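Moving our shop's bookkeeping off the old desktop, a thread. Mar 4, 2022

1/ We run a small yarn shop, Plidel, and every record we had lived on one computer until this month.

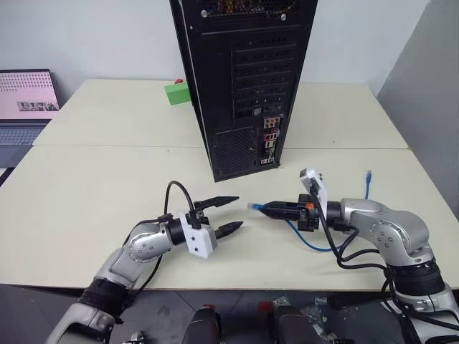
2/ The computer still works. My worry was the hard drive, which has been in use for 8 years and had only one backup, on a USB stick in the same drawer as the stapler.

3/ First job was the customer list. It had 3000 rows and a lot of them were the same people with a different phone number. I sorted by last name and merged by hand over 4 evenings.

4/ Next was stock. We carry 162 colors of the Nistcombe wool alone, and the old sheet listed them by shade name. Two shades were renamed by the mill last year. I switched everything to the mill's item number and kept the name in a second column.

5/ Invoices were the slow part. The old program exports one month at a time, and the dates come out day first. Check this before you import. I had to redo all of March from last year.

6/ One supplier, Kiều, has accents in its name and the export turned it into question marks. Saving the file as UTF-8 fixed it. Search for question marks in your own file before you trust it.

7/ For the new setup I went with Zistska. It does invoices and stock in one place. The reports are plain and the sales tax screen takes some getting used to. I can open it at the counter and at home.

8/ I still download a full copy at the end of each month. One goes on an external drive at the shop and one goes home with me.

9/ A few people asked if I kept paper. Yes, receipts and anything with a signature. They're in banker's boxes by year, on the top shelf in the back.

10/ Still to do: gift certificates. The old ones are in a notebook, and I need to go through it page by page to see which ones were used.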